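Subject: Re: [kitchen-list] Swapping our drinks supplier to Gruletti

On Thursday the purchasing group wrote:

> Hello all,
>
> We have had a very good offer from Gruletti to take over the drinks for the hall kitchen and the Saturday café. They would replace both Borkau (cold drinks) and Cabrera (coffee and tea). One order, one invoice, one van. Their rep tells us that places like ours usually see their drinks spending fall in the first year, and that customers really notice the fresher range.
>
> They would also lend us a tall glass-fronted fridge at no charge, which would let us get rid of the old one that everyone complains about.
>
> The minimum order is 107 pounds per delivery, deliveries every fortnight. They would like an answer by the end of July, after which the offer may not be available.
>
> We think this is an easy yes but please shout if you have concerns.

Shouting, then, though quietly.

I have read the offer sheet twice and I still can't find the part where we save money. What I can find is a price per case that is lower than Borkau's on four lines, higher on the rest, and missing altogether for the fizzy water, which we get through more of than anything else. "Price on application" is what it says. I'd like somebody to apply before we sign.

> places like ours usually see their drinks spending fall in the first year

Which places? Fall by how much? And did it fall because the drinks were cheaper or because they sold fewer of them? If the rep can give us the name of one hall with a café open one day a week, I will gladly ring them up myself. I asked the same thing when Dredik came round with the card reader, and we were told the figures would follow. I am still waiting for those, and we are still paying the monthly charge.

> customers really notice the fresher range

Cans keep for months. I don't know what a fresher can would be. If it means newer flavours, fine, but let's say so. We had a go at newer flavours two summers ago and ended up selling the rhubarb one at half price until the date ran out, then drinking the rest at the AGM.

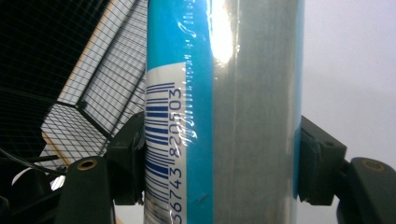
Now the fridge. I'm as tired of the old one as anybody. It hums, the seal is going and the bottom shelf slopes. But a fridge on loan is normally a fridge with conditions, and these are on page four in the small type: only Gruletti stock is to be kept in it, it has to stand where the public can see it, and we pay for the electricity and for any repair that comes from "misuse", a word they don't explain. So where does the milk go? Where do the sandwiches go on a Saturday? We'd need to keep the old fridge for those, and then we have two fridges running and one socket on that wall.

A decent second-hand fridge is 200 pounds. I've been looking. That is a lot for us in one go, I accept, but it would be ours and we could put cheese in it.

Then there's the minimum order. In summer we'd meet it easily. In January and February I very much doubt it, going by the till book, and the sheet says any shortfall gets carried over and charged. Add the storage to that. The cupboard under the stage is already full, and the last time we kept cases in the corridor we were told off at the fire inspection.

I'd also be sorry to drop Cabrera. Their coffee isn't cheap but people do come for it, and they have twice brought us an extra bag on the day when we'd run out, with no delivery charge. I can't see a big van firm doing that. Borkau I have less love for. They get the order wrong and then argue. If the offer were only for the cold drinks I would be more open to it, and it might be worth asking whether they'd do that.

As for the end of July, I have never known one of these offers that couldn't be had again in September. We've no meeting before then with enough people at it to decide anything, and I don't think a two-year contract should go through because most of the list was on holiday and didn't reply. Yes, two years. It isn't in the message below the subject line, but it is in the sheet, under "Term". Three months' notice after that, in writing, or it rolls over.

So before I'd say yes I want to see:

- the price for the fizzy water, and for the small juices
- what we paid Borkau and Cabrera over the last full year, next to what the same order would cost from Gruletti
- the fridge conditions in plain English
- what happens if we want to leave early

If all that comes back looking good I'll change my mind and say so here. I can do the comparison if someone sends me the invoices. The ones in the blue folder stop at Easter, so whoever has the others, please could they put them in my pigeonhole or scan them to the list.

Separately, the urn is dripping again. It's the tap washer. I have put a bowl under it, please don't move the bowl.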